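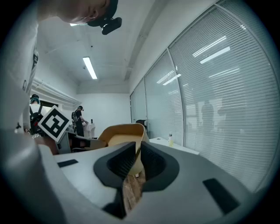 ## Ticket 965 - Paper containers lose shape at the rim

**Opened by:** Rhea Pascual, Ceseo office
**Assigned to:** Dumisani Lekota
**Supplier:** Potgieter
**Item:** tan folded paper container, flat-packed, Dratano size 2
**Priority:** normal
**Status:** closed, one item carried over

### Problem as reported

Containers from the January carton do not hold their shape after folding. The wall is thin and bends inward under light finger pressure. The top edge curls over on itself and stays there when released. Containers from the previous carton were folded by the same people, on the same white table, and stood up without trouble.

Rhea asks for a replacement carton or a folding method that works with the stock on hand.

### Log

**9:40 - D. Lekota**
Took 11 blanks from the top of the carton and folded them according to the printed sheet. Seven curled at the rim. The other four held, but the side wall moved when the container was picked up by one edge. No tears. The glue tab was flat on all of them.

**10:15 - D. Lekota**
Checked the carton label against the order. Item and size match. The batch code is different from the previous carton, as expected. The inner bag had been slit along one side and left open on the shelf under the window. Rhea confirms it was opened the week before last and never resealed.

**10:50 - D. Lekota**
Repeated the test with blanks from the bottom of the carton, where the bag was still folded over. Two curled out of 11. Same person folding, same sequence. The difference points to storage, though it does not account for the two.

**11:30 - P. Radebe**
The printed sheet has the rim turned before the side creases are set. That order was written for the heavier Drilten blanks. On thin stock the rim pulls the wall inward as soon as the sides come up, and the paper takes a second crease just below the lip. Once that crease is in, the piece can't be recovered. Suggest the following order:

1. Lay the blank flat with the printed score lines facing up.
2. Run a thumbnail along each side score, full length.
3. Fold the sides up, then release them.
4. Tuck the glue tab and hold for a slow count of seven.
5. Turn the rim last, a short section at a time, working away from the tab.

Do not pinch the lip between two fingers to lift the container. Support it from the base.

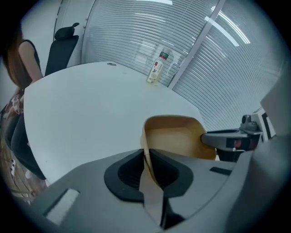
**13:05 - P. Radebe**
Narrow offcuts and strips should go in the recycling before the next blank is laid down. A strip left underneath prints a ridge into the wall, and the wall then buckles at that point when the rim is turned. I got this twice before clearing the table.

**13:40 - D. Lekota**
Folded another 11 from the top of the carton using Pieter's order. One curled. It had a visible bend across the side score before folding and should have been set aside. The rest kept a round lip after standing for an hour.

**14:20 - R. Pascual**
Tried it myself with the same result. Slower than the old sequence, mostly step 5. Acceptable for the quantity we need. No replacement carton required for now.

### Cause

- Inner bag left open, upper blanks softened. Probable; moisture was not measured.
- Folding order on the printed sheet unsuited to the thinner stock. Confirmed by the repeat test.

### Actions

- Old sheet removed from the table. Revised sheet in the drawer - D. Lekota, done.
- Remaining blanks moved to a lidded box away from the window - R. Pascual, done.
- Ask Potgieter whether the paper weight changed between batches - A. Rampersad, open. Moved to a separate ticket.

**Closed by:** Dineo Mahlangu
**Closing note:** Reopen under the same number if the lidded stock shows curling. Keep one failed container, unflattened, for the supplier.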